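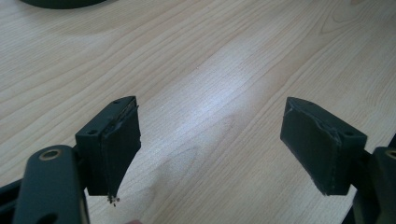

Pads on one unit's fingers, jaws open. Note the tip on the left one.

Gridach users list
Subject: Re: [gridach-users] Pads again (was: how often do you re-pad?)
November 27, 2024

On the list, the Tirkum bench wrote:

> We changed both pairs at 1000 cycles because the sheet says 1000 cycles.
> The old ones looked fine to us. Are we throwing away good rubber, or is
> there something we should be looking at before the counter rolls over?
> Also, does anyone clean the brass rings in the linkage, or do you leave
> them be?

You are probably throwing away good rubber. We have been doing the opposite and keeping bad rubber, so between us we average out to a well-run shop.

Our log for the Flikdale bench says the current pads went on in May and had 849 cycles on them when I took the picture. By the sheet they have life left. By eye they have edges like a dog's blanket, a seam lifting along the top of the right one, and crumbs hanging off the bottom of the left. I now go by eye. The counter also counts every time somebody opens and closes the jaws while thinking, and we have one or two deep thinkers.

What I check, in the order I remember to:

Bottom tip of each pad. That's where ours go first. If it's ragged, run a thumbnail along it. If anything comes away, re-pad.

Top seam. A slightly lifted seam can be pressed back down with a dab of contact cement, left overnight. I have done this twice and it held for another 200 cycles both times. A seam you can get a business card under is finished.

Scratches. Ignore them. I spent a whole evening worrying over scratches once and the grip was the same the next morning.

Change both fingers together, even if only one is bad. A new pad facing an old one pulls small items sideways as the jaws close, and then you will spend a day recalibrating something that was never out.

On the brass rings: wipe with a dry cloth, no oil. Oil gets down to the pads by some route I have never traced, and after that you're gripping with a buttered roll.

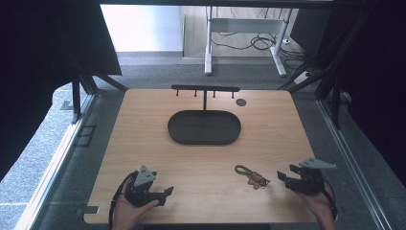 Layout does more for pad life than anything on the sheet, and ours took three tries to get tolerable. We had the rack up near the front, so every reach to the side ended with a knuckle or a fingertip block clipping a peg. Now it stays toward the back of the table in its oval tray, and small stuff like that keychain gets put down nearer the operator, where the right-hand jaws can come at it from the side without crossing anything. Mind the cables as well. Each one needs enough slack to loop down past the hand, or the unit tugs back at you and you squeeze harder to make up for it, and there go your pads again.

Two other things while I'm typing. The Darko replacement pads fit, whatever the Gridach parts page implies, but they come a hair long at the bottom and need trimming. Use a new blade. Mine are trimmed at a slant because I used an old one. And if you order from the parts page, the pad kit is item 1944 and does not include the small screws, so don't let the old ones roll off the table. I keep ours in a jar lid, which I then knock over.

I'll re-pad this pair on Friday and post the count when the next set starts shedding. If the Tirkum bench still has those pads it took off at 1000, I'd pay the postage.

-- 
Flikdale bench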